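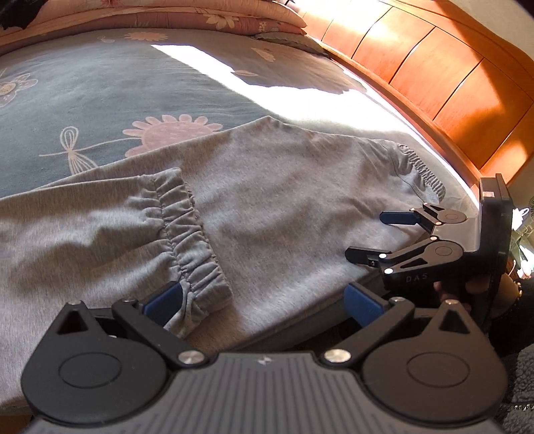
Vol. 3, No. 20

Cheaper Heat Without the Lecture

Every fall I get mail asking which new furnace to buy, and every fall I say the same thing: go find your drafts first! My own house leaked like a colander for years, and I was busy fighting with the thermostat the whole time.

Wait for a windy evening, light a stick of incense and walk it slowly past the window frames, the outlets on outside walls and the attic hatch. Where the smoke goes sideways, you've got a leak. My attic hatch was the worst of the bunch (it sucked the smoke straight up), and a strip of foam tape fixed it for less than the price of lunch.
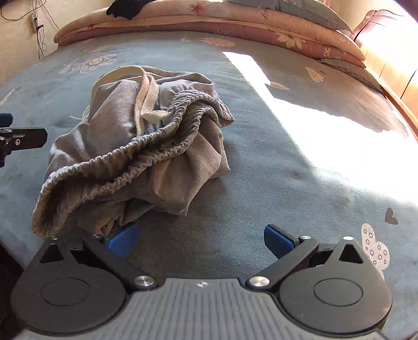 Then look at the furnace filter. I check mine monthly from the first cold snap on, and if I can't see light through it, out it goes. Write the date on the cardboard edge with a marker – you will not remember it otherwise, I promise. And make sure the arrow points toward the furnace, which I had wrong for one entire January.

Darcy Grimshaw wrote in to say she rolls up an old bath towel for the bottom of her back door. It works fine, but a screw-on door sweep stays put when the dog comes through.

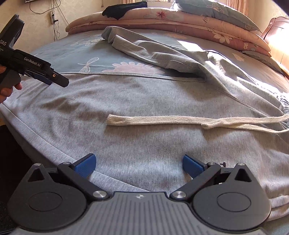
If you have radiators, pull the couch away from them and bleed them before you need them. Hold a rag under the valve, open it a quarter turn, and close it once the hissing stops and you get a steady dribble. Do the downstairs ones first. Mine take me one cup of coffee, start to finish.

Next issue: water heaters, and Iker Carretero's question about pipe wrap.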